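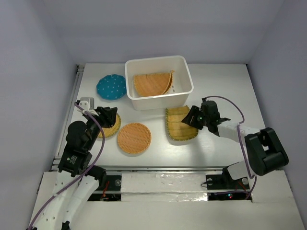

Woven Basket Collection Sorted and Ready for Loan

03/12/2020

The Haltmont Household Collection has finished sorting its holdings of woven baskets and trays, and the first sets will be available for loan to schools, community centres and neighbourhood groups from April.

The collection holds 2,606 everyday objects, of which 361 are baskets, trays and other woven wares. Until this year the woven pieces were stored by date of receipt, and borrowers often had to wait while suitable items were found on several different shelves. They are now arranged by shape and by the way they are made.

Sorting is carried out on a white table, where pieces of differing form are laid out together before they are placed in a set. A typical group may include a flat circular tray with a fine lattice pattern and a darker rim, a round basket with a yellowish weave running out from the centre, and a rectangular bamboo tray with horizontal slats. Deeper pieces, such as a bamboo basket, can be stood or tilted in a white plastic bin with rounded corners.

Soft furnishings are included where they help to complete a household setting. Among these are padded items such as a round teal piece with small white dots, which sits comfortably beside the tan and orange colours of the woven trays.

A total of 29 loan sets have been prepared. Each set contains both flat and deep pieces, a printed contents sheet and a short guide to care and handling. The guide asks borrowers to lift baskets from underneath with two hands, to keep them away from heaters and direct sunlight, and to wipe them with a dry cloth only. Trays with coloured rims should not be stacked face to face.

The sets fall under two headings. The Collet sets are intended for primary school classes and contain sturdier pieces suitable for handling by children. The Stanari sets are intended for adult craft programs and include finer weaving that may be studied closely but should not be used to carry food or other goods.

Loans are for a standard period of 2 weeks and may be renewed once if no other group is waiting. There is no borrowing fee, although a refundable deposit applies to the Stanari sets. Damage should be reported when the set is returned, and borrowers are asked not to attempt repairs themselves.

Sets may be collected from the Noltura Centre during regular opening hours. Delivery can be organized for schools that are unable to collect in person, subject to the availability of a vehicle.

Application forms are available at the front counter of the Noltura Centre or by mail on request. Applications for the first loan period will be considered in the order in which they are received.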